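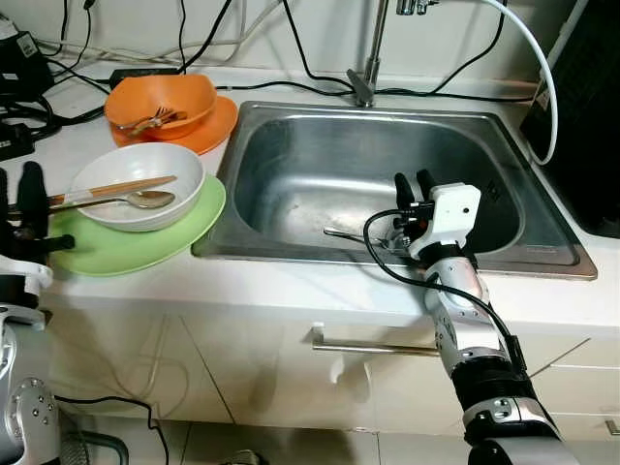
Figure 3. Kitchen sink and faucet, with a spoon in the basin.

Search this journal Enter keyword or author Go

4. Winter stays in Tramoreo and Plornora

4.1 The two towns

Tramoreo and Plornora lie on the same bay and are joined by a coast road. Tramoreo is the older resort. It has a pier, a long gravel beach, and a row of large hotels built for summer visitors who came by rail. Plornora grew later, mostly as a fishing harbor, and took up tourism after the boats became fewer. Its visitors tend to stay in small rental apartments on the streets behind the harbor.

The difference matters in winter. Most of the large hotels in Tramoreo close when the pier closes and open again in spring. The apartments in Plornora can be booked all year, though many owners take them off the market for part of January to paint or make repairs. A visitor who wants to come in the cold months therefore has a wider choice in the smaller town. Earlier work on the bay treated the two places as one destination, and the winter figures in those studies are hard to use for that reason. We keep them apart throughout this section.

4.2 Booking records

The main source is a set of booking records from Ekanayake, a letting agency with offices in both towns. The agency gave us more than 2,000 bookings, with guest names and payment details removed. Of these, 1,000 were for stays in the winter season, which we define as the period in which the pier is closed. Each record gives the town, the type of lodging, the length of the stay, the size of the party, and how far ahead the booking was made.

The records have limits. Guests who book with an owner directly don't appear, and owners told us that repeat guests often do this after their first visit. The hotels use their own desks and are covered only where they passed spare rooms to the agency. Canceled bookings were left out of the set before we received it, so we can say nothing about how often winter plans fall through.

We added interviews with owners and with guests. Owners were asked how they set winter prices and when they chose to close. Guests were asked why they had come, what they did on an ordinary day, and whether they had visited the bay in summer. The interviews were held in cafes and in the rental apartments, wherever people preferred. Notes were typed up the same evening and coded by hand.

4.3 Length of stay

The median winter stay in Plornora was 12 nights. This is longer than we expected from the literature on short coastal breaks, where the weekend is usually taken as the basic unit outside the summer. In Tramoreo the winter bookings were split. A large group stayed only for a weekend, mostly in the hotels that remained open, and a smaller group in apartments stayed about as long as the guests in Plornora. Lodging type explains more of the variation than town does.

Long stays were booked further ahead than short ones. Weekend guests often booked in the same week they arrived and told us they had looked at the forecast first. Long-stay guests paid little attention to weather when booking. Several had fixed their dates before leaving the bay the previous winter.

Party size was small in both groups. Couples and people traveling alone made up most of the long stays. Families with children appeared almost entirely in the weekend group and during school breaks.

4.4 Daily life during a long stay

Guests on long stays described their days in terms that had little to do with sightseeing. They walked to the harbor, bought food, read, and cooked. Many had seen the museum and the old customs house on an earlier trip and did not go back. Asked what made a rental suitable for a long visit, they spoke first of heating, then of a decent bed, and then of a kitchen in which they could make real meals. A sea view came up less often than owners supposed it would. One guest in Plornora said that it was dark by the time she sat down anyway.
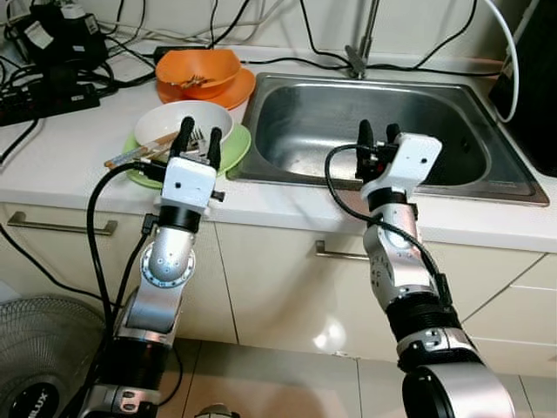
Figure 4. Kitchen counter with a light green plate and a stainless steel sink.

Spending followed the same pattern. Long-stay guests ate out less per night than weekend guests but used a wider spread of local businesses, including the hardware store, the laundry, and the library's paid events. Shop owners in Plornora said they knew many of the winter guests by sight. In Tramoreo, where the shops near the pier mostly sell beach goods and close with it, guests had to go further for groceries and some took the bus to Plornora to buy them.

4.5 Getting around

The bus between the towns is run by Flasar. In summer it goes along the coast road every half hour. The winter timetable has 14 departures on a working day and fewer on weekends, and the last one leaves Tramoreo in the early evening. Guests without cars planned their days around this. Some had chosen Plornora over Tramoreo for the shops within walking distance, and one couple had moved from one town to the other partway through their stay.

Owners in both towns raised the evening service as a problem. Concerts and talks in Tramoreo usually end after the last bus, and guests from Plornora either miss them or share a taxi. We were not given passenger counts by the operator and can't say how many people a later bus would carry. Responses from weekend guests on this point were mixed, as most had driven to the bay.

4.6 Prices

Winter rates in Plornora were set by the week or month and were often agreed on by phone. Owners described working from what they needed to cover fuel and cleaning. Few had looked at what others were charging. In Tramoreo the open hotels used the same pricing software all year, and their winter rates moved from day to day. The effect of this on weekend bookings is taken up in Section 5, together with the summer data.

Last updated: January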